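Do Carrots Really Help You See in the Dark?

Maybe a grown-up has told you, "Eat your carrots and you'll see at night!" It sounds great. But is it true, or is it just a trick to get you to finish your dinner? Let's check.

What's in a carrot?

Carrots are orange because of something called beta carotene. Your body can turn it into vitamin A, and your eyes need vitamin A to work well when the light is dim. So far the grown-ups are doing fine.

Now for the part they skip. Once your body has enough vitamin A, more carrots won't make your eyes any better. If you ate 43 carrots today, you still couldn't read a comic under the covers without a flashlight. Eat 2,468 of them and you'd mostly have a very sore tummy.

People who really don't get enough vitamin A can have trouble seeing at night, and for them the right food can help a lot. Most kids who eat different kinds of food get plenty.

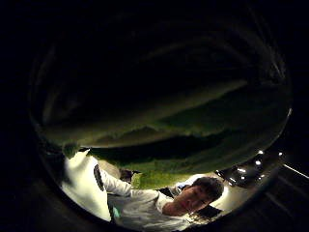 Can carrots turn you orange?

I didn't believe this one, but it's real. If you eat lots and lots of carrots for weeks, your skin can go a bit yellow or orange, mostly on your hands and feet. It fades when you cut back.

How to test a food story

When someone says a food does something amazing, ask: How do they know? Did anybody test it on lots of people? Are they selling it? One person saying "it worked for me" isn't a test.

Carrots are still a good snack. I like mine raw, with dip.

Carola Gerlach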